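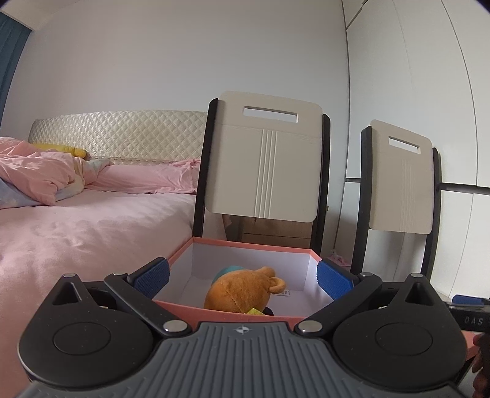 Kaltden folding chair, cream back

Kaltden sells this as a guest chair that "disappears when company leaves." I doubt it. Folded, it still has to lean on something, and in a bedroom that usually means a stretch of wall you were hoping to use.

The backrest is a cream-white panel with vertical grooves and a rectangular slot near the top for your hand. The slot is the best part. The grooves are decoration, and I expect they'll collect dust. Legs are black, curved, and plain enough.

Rated load: 600 lb, says the seller. I'd like to see who tested that.
Folded height: 31 in.
Seat height: 17 in.
Returns: 30 days, you pay shipping.

The cream looks fine next to a quilted headboard or a white wall - less so in a kitchen, I'd guess. Buy one before you buy four.

Comments

Oriana Sepúlveda: Have two in the spare room. Toys end up in a box in front of them, so they never get unfolded anyway.

Barış Aydoğan: Does the slot pinch your fingers? My old Carkex did.

Vasylyna Sirko: Mine doesn't. The feet do mark the floor though.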